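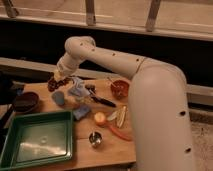 *Figure 1. The worktable with containers, produce-like items, cloths and utensils on it.*

## Does a sorted table save time? — Tidying report, Ayana Araya

The handout for this project claims that a kitchen table cleared "by type" gets cleared faster than one cleared in whatever order your hands land on things. The claim comes from the Botley method, which our course packet repeats without a source. I doubted it in April when we picked topics, and I still mostly doubt it.

### What I did

I cleared a mixed table 11 times. Six runs followed Botley: food first, then cloths, then utensils, then containers. The other five had no rule. I used a kitchen timer and wrote the seconds down by hand. The total came to 1842 seconds, and 1230 of those belong to the Botley runs.

That works out to 205 seconds per sorted run and a little over 122 per unsorted run. So the method lost, and by more than I expected. Before anyone gets excited, I did the sorted runs first and the others after, so I was probably just better at it by then. I should have mixed the order.

### Problems with the categories

"By type" sounds clear until you have a real table. The folded slate-blue piece near the green tray in Figure 1 could be a cloth or a sponge, and Botley puts those in different groups. A bowl with a utensil leaning over its rim is worse. Is that a container or a utensil? I took the utensil out, put it down, and came back for it later, so I handled it twice.

Crumpled cloths were slow both ways. The packet says to fold each one as you reach it. I think that is a bad rule — folding is a separate job, and it got counted as tidying time.

### What I would trust

Not much. One person and one table can't settle this. My partner group used the Nigatu checklist and reported a saving of 4 minutes, but they never said how long their table took without it, so I left their result out.

If I repeat this on a Tuesday lab slot, I will alternate the runs and drop folding from the timed part. I would also decide where the bowl goes before starting the timer.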